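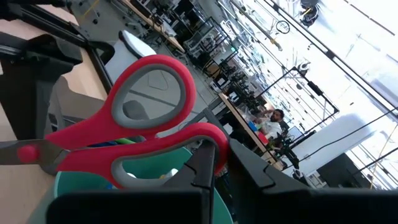 Scissors, pens and other small stuff: which storage tips hold up?

I have read a great many tidying tips and tried more of them than I should admit. Most cost money and leave you with the same mess in nicer boxes. A few are worth keeping, so I've sorted them by the claim they make.

"Everything needs its own compartment"

Doubtful. I bought a Nustmont drawer insert with 12 sections and within a fortnight the rubber bands had moved in with the drawing pins. Small tubs with no divisions do as well for pens and oddments, as long as you tip them out now and again. Do it in August when the school things come out, if you need a date to pin it to.

"Store scissors point down"

Fine, if the pot is heavy enough. Big-handled scissors will pull a light tub over. Try it with the pot empty before you trust it. Scissors lying across the top of a tub will be knocked off sooner or later, so find them a hook or a shelf.

"See-through bins mean you never need labels"

I don't believe this one. Cloudy plastic gives you a coloured smudge at best. You can tell there is something long and blue at the bottom, and good luck guessing what. Write on a strip of masking tape and stick it on the end that faces you. Parveen Kiani, who reads these pages and disagrees with most of them, says to put the label on the lid. That only works if you never stack anything.

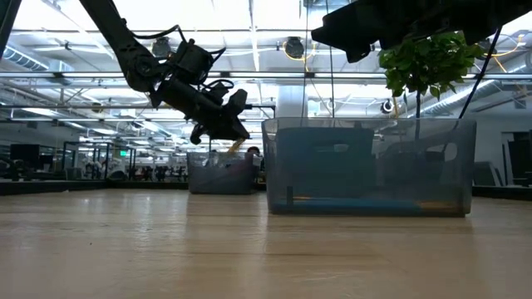 "Buy the biggest bin you can fit"

No. A 60 litre bin gets filled because it is there, and then you can't lift it. I use 30 litres for anything that has to go up a step, and I don't fill it to the brim. Look for proper handle holes at the sides, too. A thin lip digs into your fingers.

"Sort as you go"

Sounds sensible, takes all afternoon. Put two bins of different sizes side by side on a cleared table. Long, flat things go in the large one, small things in the other. Argue about the finer points once the table is bare. I still have a bag of cables from the last time I skipped that bit.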